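My first year of papers, and what I would do different

I moved to this country in April of last year, with a work permit and two suitcases. Before I came I read many pages about visas and points and interviews. I did not find much about the months after, when you have the stamp already and you must become a person in all the offices. So I write down how it went for me, maybe it helps someone who is packing now.

The address problem

The bank wanted proof of address. The landlord wanted a bank account. For almost three weeks I went from one to the other with the same folder. The solution came from Zulema Villalba, who started at Kindden on the same day as me and had the same trouble. She told me to ask our employer for a letter on company paper, with the address of the temporary room written in it. The bank accepted it in ten minutes. I was a little angry that I had not asked before.

If you can, ask for this letter before you travel. Ask for 2 originals, signed in ink, since some offices keep the one you give them.

In the end I rented a room from the Bakhtiari family, on the second floor. The rent included the heating and the bed, but I had to buy my own sheets and a pillow. I signed a contract for one year, and I read every line with the dictionary open. I recommend this also to people who think their English is good. The word "utilities" was not in any of my school books.

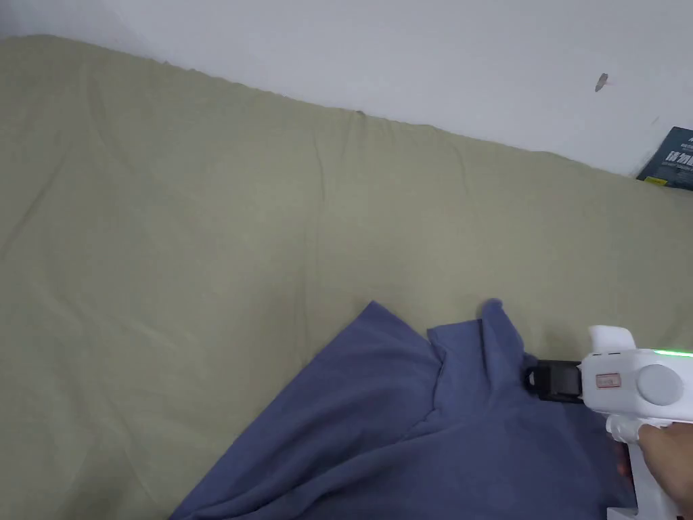

Translations

My diploma and my birth certificate had to be translated by a certified person. I paid 212 for both, and then 53 more for a second copy of the diploma, because I gave away the first one by mistake. The translator, Samina Lashari, was very correct with me. She noticed that my family name was written in two different ways in my documents, one time with an accent and one time without. She advised me to choose one spelling and to use it in every form from then on. I had already sent one form with the other spelling, and this delayed my health card by more than a month.

The renewal

My permit must be renewed before it ends, and the form asks for all addresses of the last years, with dates. I did not remember when exactly I left my apartment in Eltinora. I had to write to my old neighbor to ask her. Now I keep a small notebook with every address, the day I entered and the day I left, and also each trip outside the country.

I sent the renewal last week. They say I can continue to work while I wait, but I printed the receipt and carry it in my bag anyway. When the answer comes I will write again about the part with the fingerprints.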